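Servocontrole visual (verbete da wiki do Clarus)

Servocontrole visual é o nome que se dá a fechar a malha de controle de um robô com o que a câmera enxerga.

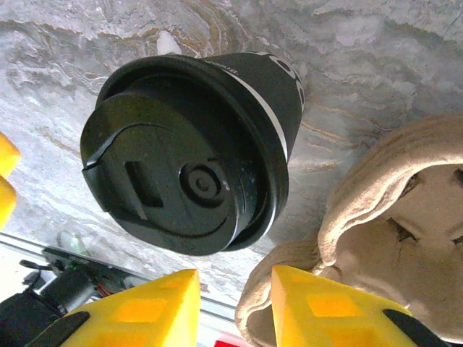
O termo vem do inglês visual servoing, e eu confesso que passei anos chamando isso de "aquela coisa de ir corrigindo enquanto chega perto". Em vez de calcular a posição do alvo uma vez e mandar o braço até lá de olhos fechados, o programa compara a imagem atual com a imagem desejada e transforma a diferença em velocidade. E repete, muitas vezes por segundo!

Há duas famílias clássicas. Na baseada em posição (PBVS), estima-se a pose do objeto em 3D e o erro é medido no espaço. Na baseada em imagem (IBVS), o erro fica em pixels mesmo, e quem faz a conversão é a matriz de interação, também chamada de jacobiano da imagem. Eu tenho um carinho enorme pela segunda – ela perdoa bastante erro de calibração –, mas já vi o braço recuar sem motivo aparente quando a rotação pedida era grande (é um defeito conhecido do método).

Com a câmera no punho, tampas de copo são um bom assunto para conversa. Vista quase de cima, uma tampa preta fosca oferece o anel em relevo no meio e a abertura de beber perto da borda, e isso já dá um centro e uma orientação. O mármore cheio de veios atrapalha qualquer detector de bordas ingênuo, e os dedos amarelos da garra aparecem na imagem o tempo todo, então convém mascará-los antes de extrair pontos.

No Clarus, o módulo foi escrito por Delia Pereyra, de Villalba, e depois refeito por Kuo-hua Ko na versão 2. O filtro de velocidade entrou em agosto, e o ganho padrão continua baixo demais para o meu gosto. Quem quiser mexer nele encontra o parâmetro na linha 175 do arquivo de configuração.

Ver também: calibração mão-olho, fluxo óptico, planejamento de preensão.

Última revisão: 3/2/22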